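Visit to Zurkness, Esholm site, 7/18/22

We had the morning at the Esholm works, where Zurkness has been moving its packing and sorting jobs over to robots. The site ships 2872 orders on a normal day. Major, the older of the two lines, is still run by hand.

## The training room

Staff from the line spend part of their shift here, doing jobs with a hand-held gripper so that the robots can be taught from the recordings. Each turn lasts 10 minutes, then they swap. Pay is the same as on the line. Two people told us their backs were better for it, and one said she missed the talk on the floor.

The grippers carry a printed marker cube, and the long white bench along the room holds bottles and other bits. 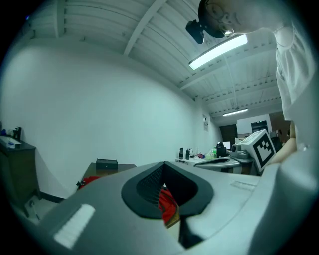

## What changes in August

Holtoteck will fit the next 10 arms. The firm says no jobs go, but night shifts will be cut and the rota redrawn. Staff had not yet seen the new one. Parking is tight, so come by bus.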